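Tomoana Furoris: racimo decorativo de uva roja para bodegón y escaparate

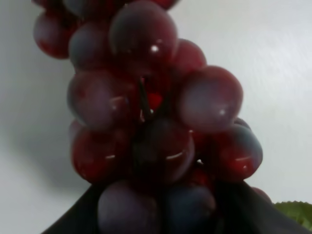
Qué es y para qué lo hemos probado

El Furoris es un racimo de uva artificial que Tomoana distribuye como accesorio de exposición. Lo hemos usado en dos montajes: un frutero fijo en una cocina de muestra y un racimo colgado junto a una pared clara. El segundo es el más exigente, porque el contorno queda recortado y cualquier defecto de color o de forma se aprecia antes que en un cuenco lleno.

El racimo pesa 514 gramos en nuestra báscula. Colgado alcanza los 17 cm de caída y mide 11 cm en la parte más ancha.

Color y acabado

De cerca, el tono va del rojo vino al violáceo y cambia de un grano a otro. La pruina, esa capa mate entre azul y gris que lleva la uva real, está resuelta con un velo de aspecto polvoriento que deja asomar el brillo de la piel en puntos concretos. Es lo mejor del producto. En imitaciones más económicas el velo suele ser uniforme y el grano acaba pareciendo una canica pintada.

Los granos interiores tiran a un rojo más vivo. A media distancia esa diferencia da profundidad; con luz frontal directa se pierde casi por completo. Recomendamos luz lateral y difusa. Con un foco estrecho los brillos blancos se endurecen y el conjunto resulta menos creíble.

Forma y densidad

Hay granos grandes y redondos junto a otros menores encajados en los huecos. Por las separaciones se ve algo de tallo, fino y oscuro, lo que ayuda a la verosimilitud. La silueta es compacta. Quien busque un racimo abierto, de tipo moscatel, tendrá que mirar el Vundow, de la misma casa, más alargado y con menos volumen en el tercio superior.

Cada grano gira ligeramente sobre su inserción. Esto permite corregir la orientación de las piezas exteriores sin desmontar nada, aunque después de varios ajustes dos de ellos quedaron con holgura. No se han desprendido.

Sujeción

El fabricante entrega un lazo de alambre plastificado. Es suficiente para el peso, pero demasiado corto para una barra de escaparate corriente. Lo sustituimos por un gancho en S de Stoltthorpe y el racimo quedó estable. Sin tensor lateral, el conjunto rota unos grados con el paso de gente y muestra siempre la cara más pesada.

Mantenimiento

El polvo se deposita en los huecos y la superficie mate lo disimula durante semanas. Para retirarlo, pincel de cerda blanda y aire a baja presión. Hay que evitar el paño húmedo: en una prueba sobre un grano trasero rebajó el velo y dejó una zona brillante que no se recupera. Tampoco conviene el alcohol.

Según la ficha, el pigmento admite hasta 2000 horas de exposición a luz artificial antes de virar. No hemos llegado a esa cifra y no podemos confirmarla. Tras el periodo de prueba, cerrado en marzo, no apreciamos cambio de tono frente a la unidad guardada en caja.

Inconvenientes

El embalaje deja el racimo apoyado sobre una sola cara, y los granos de ese lado llegaron aplastados contra los vecinos. Recuperaron la posición tras una noche colgados. No hay recambios sueltos, de modo que un grano dañado obliga a girar la pieza hacia la pared o a reponerla entera.

Valoración

Apto para escaparate, atrezo de cocina y fotografía de producto a distancia corta. Menos indicado para mesas de restauración, donde la limpieza en húmedo es inevitable. Para fruteros vistos desde lejos basta con un modelo más sencillo.

Prueba y texto: Kenta Fukuda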